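4.2 Clearing and resetting the workspace

The rules in this section cover the state of a room before a mobile robot is allowed to move in it. They were drawn up for the Joststead rooms and later applied without change at Asarora, where the floor plans differ but the furniture is of the same general kind. Rules on speed limits and stopping distance are dealt with in Section 4.3.

Existing practice at both sites was to treat furniture as fixed once a map had been made. This worked for desks and shelving. It did not work for chairs, which people move many times a day and seldom put back in the same place. Of the 73 stoppages logged under the old practice, 30 were put down to a chair standing somewhere other than its mapped position. Most of these were harmless, but each one needed a person to walk over, move the chair and restart the run.

We therefore split furniture into two classes. Class A items are those that cannot be shifted by one person without effort, and they may be kept in the map. Class B items are everything else, and the planner must not rely on their position at all. A chair is always Class B, whether or not it has castors. An item that has been placed in Class A must be checked again at the start of each month, and any change written into the room sheet.

The room sheet is a single page kept by the door. It lists the Class A items, the agreed parking place for each Class B item, and the name of the person who last reset the room. The operator signs it before the first run and again after any break longer than 10 minutes. At Asarora the sheet was first kept as a shared file - this was dropped after a month, when it was found that people signed it from another floor.

Parking places follow one principle: a chair belongs at its own desk, with the seat facing the desk and the legs clear of the marked route. The Cruzado planner treats the whole space under and in front of a desk as closed, so a chair parked there takes nothing away from the robot. Desk feet need separate care. A foot that reaches out along the floor is low, and the base sensor on the Pellivum platform may pick up the upright column and miss the part in front of it. The closed area is drawn from the furthest point of the foot, with the tabletop edge used only where it reaches further.

Figure 6. A chair at its desk on a patterned wood-look floor, with the angled foot of the right-hand desk leg close by. 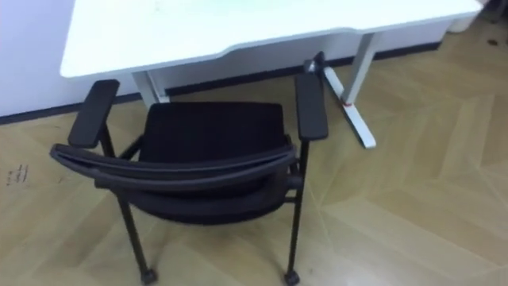
Should a robot be allowed to push a chair out of its way? Only where the task has been approved for contact and the operator is in the room; in all other cases it must stop and wait.

Waiting time is limited as well. After 30 seconds without a clear route the run is ended and logged as a stoppage, and the room is reset from the sheet before another attempt is made.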